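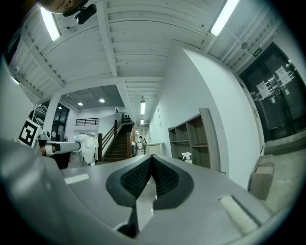

Progress report: hand-held gripper recordings, September
Submitted to Thiele by Hannelore Kröger, 4 October 2020

Status

Recording for the Prududcombe set went on through September with the hand-held grippers. We have 605 recordings that passed review. Another 200 are recorded and waiting for review. The first training run on the reviewed part has started on the Vorkport machines, and the results will be in the next report.

Spending is within what was agreed for the period. The one unplanned cost was replacement finger pads, covered further down.

What was recorded

The plan listed 6 tasks. Four are far enough along that we have stopped scheduling them: picking up a bottle by the neck, moving soft items between shelf compartments, closing a box flap, and placing a cup on a saucer. The other two are behind. Wiping a flat surface needs steady contact all the way through, and many of the early recordings lose contact in the middle. Hanging a cloth on a rail is slow, and people tire of it before the end of a session.

We also moved part of the work out of the lab in Gelau and into the hallway and the open area by the stairs. The recordings from the lab all had the same walls and the same lights, and a policy trained only on those did badly when we shifted the table a short way. The hallway gives us a long view, glass doors, a staircase, ceiling lights at different distances and people passing far off. We want all of that in the data. The drawback is that reflections in dark glass sometimes confuse the position tracking, and those recordings have to be looked at one by one.

Equipment

Both grippers are in service. The gray housings have held up well. The black finger pads have not. The grid texture on the rubber wears down at the tip of the wedge, and once it does, smooth objects start to slip. We now change pads as a pair, never singly, and write the change in the log so that the recordings before and after can be told apart. Please budget for a new set of pads every month until the end of recording.

The opening width between the fingers drifted on the second unit in the middle of the month. We found it when the reported width stayed above zero with the pads fully closed. The unit was recalibrated and the affected recordings were corrected from the raw values. None had to be thrown away. Each session now begins with three full open-and-close movements, and the review script checks them.

The printed black-and-white markers are still our reference for position. A marker that gets bent or picks up glare gives jumpy readings. We have switched to matte prints on stiff backing and will compare the two kinds over the coming weeks.

Review and quality

Every recording is watched once at double speed by someone who did not make it. The reviewer marks the start and end of the task, whether it was completed, and whether tracking was lost at any point. Failed attempts are kept under their own label. The training group at Vorkport asked for this so that they can try them as negative examples later.

The most common reasons for rejection in September were:
lost tracking during a fast turn of the wrist
the object outside the camera view at the moment of grasp
the operator's other hand helping with the task
recording stopped before the object was released

The third one dropped off sharply after we changed the instructions. New operators now do their first practice round with the free hand behind their back. It feels odd to them but they get used to it quickly.

Reviewing takes longer than we wrote in the proposal. We assumed review time would be half of recording time. In practice they are close to equal, mainly on account of the tracking checks in the hallway material. I would like to move some of the hours set aside for recording in the last phase over to review. The total stays the same. A revised table of hours has been sent separately, and I need your approval before it takes effect.

People in the recordings

Operators and anyone working nearby have signed the consent form. Passersby in the hallway are blurred before the files leave our server. The blurring tool misses faces that are partly out of view, so a manual pass has been added for all recordings made outside the lab. Nothing has been sent to Vorkport without that pass.

Next period

Finish review of the waiting recordings.
Bring the wiping and cloth tasks up to the planned level, in shorter sessions.
Compare matte and standard markers.
Report on the first training run, with separate figures for lab and hallway.
Choose the objects for the held-out test. These will not be handled in any recording, practice rounds included.

Decisions needed from Thiele

Approval of the shift in hours from recording to review.
Approval of the monthly pad replacement as a regular cost.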